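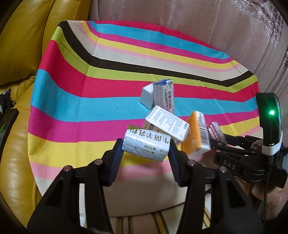 Coreck Grasp is a perception and grasp planning package for two-finger grippers. It takes video from a camera mounted on the gripper, finds the objects within reach, and returns a ranked list of grasps with finger opening and approach angle. It is built for small packaged goods on ordinary surfaces. A printed carton on a striped tablecloth, with more boxes leaning and lying behind it, is the kind of input the segmentation module is meant for. Strong background patterns are handled by a separate edge filter, which can be turned off for plain tables.

What the package includes

Segmentation module. Separates touching and partly hidden boxes. Objects showing only a rim are listed but marked "no grasp" until more of them comes into view.

Grasp planner. Scores up to 30 candidate grasps per object. Scoring weights are kept in a plain text file and can be edited without a rebuild.

Two-tool mode. Accepts streams from a pair of grippers and keeps them on one clock. Each tool is masked out of the other's view so that it is not planned as an obstacle or picked as a target.

Label reader. Optional. Reads barcodes and printed text in Latin and Chinese characters. Curved or creased faces lower the confidence score.

Episode viewer. Plays back a recording with masks, grasp scores and finger opening on one timeline. Recordings of up to 2000 frames open without splitting.

Requirements

Linux workstation with a supported graphics card. Wide-angle lenses need a calibration file; the calibration tool is in the download and takes one printed sheet.

Release notes, 25 Feb 2021

Fixed a fault where dark gripper fingers were merged with dark print on a held object. Viewer now remembers the last folder. The Risus export format is no longer supported.

Licensing

Sold per workstation, with updates for one year. For a trial license, write to Shazia Bhutto in the sales office. Integration questions go to Iraklis Gavalas.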